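I nearly skipped the Mosoti open day, what with the drizzle and the parking, and I'm so glad I didn't. The place is smaller than I expected (one long room, a coffee urn, a very friendly dog) and our group was 8 people, so we could all get right up to the tables and ask as many questions as we liked.

Adhiambo Mutiso took us through the control boxes, and I could have stayed with her all afternoon! She wires them for Tornov and a few other customers, and she talks about push buttons the way my aunt talks about roses.

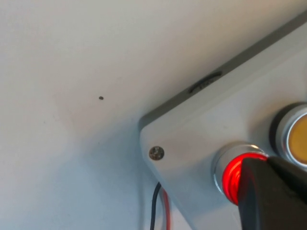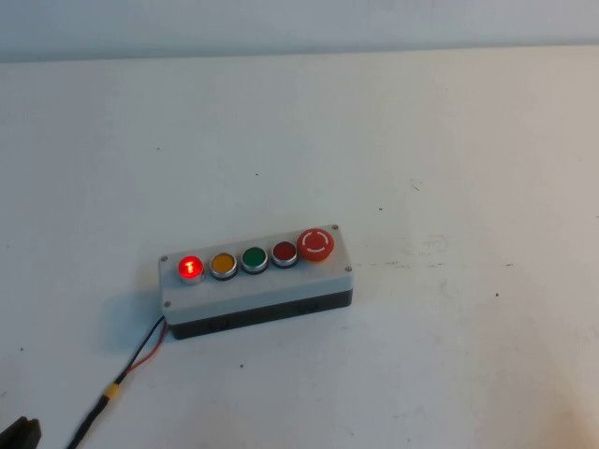 Control station with the red button lit, up close and then the whole row with the emergency stop.

I had never given a thought to those shiny metal rings before, and now I notice them in every elevator. After that came the packing bench and a slice of lemon cake. The next open day is in March, and entry is 3 dollars at the door.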